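3.2 Supply voltage under load

The sensor node used in this work, named Grostico, takes its power from a small linear regulator on the carrier board. In the first version of the board the radio module restarted many times during transmission. We measured the supply line with an oscilloscope and found short drops each time the radio began to send. The capacitor near the module was too small and the track from the regulator was long and thin.
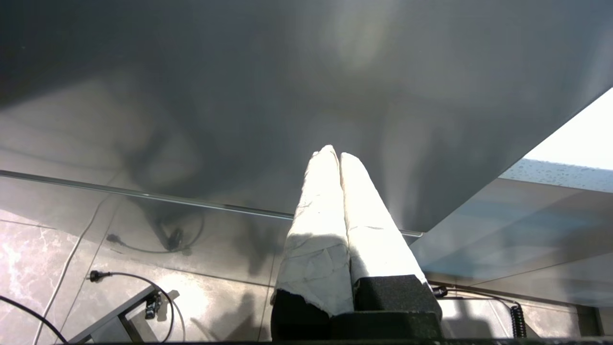
Forkcombe, January

For the second version we placed a larger capacitor at 4 mm from the supply pin and made the track wider. The firmware was not changed, so that the two boards can be compared directly. Each board sent 1,978 packets to the gateway, with a pause of 800 ms between packets. The same bench supply and the same antenna were used for both. The logging was done with the Jotden serial tool, which writes one line for every restart of the module. 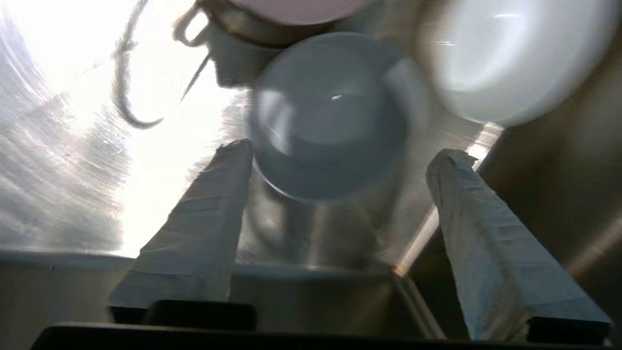 Figure 4. Gripper fingers with white wrapping at a sink, with a clear plastic cup.

The first board restarted 40 times in the test and the second board did not restart. We must note that the test was made only at room temperature. The regulator becomes warm when the input is above five volts, and in a closed box its behavior may be different. A switching regulator of the Magyar type was also considered, but its ripple disturbed the analog input and we did not continue with it. The effect of cable length between the supply and the board is treated in the next section.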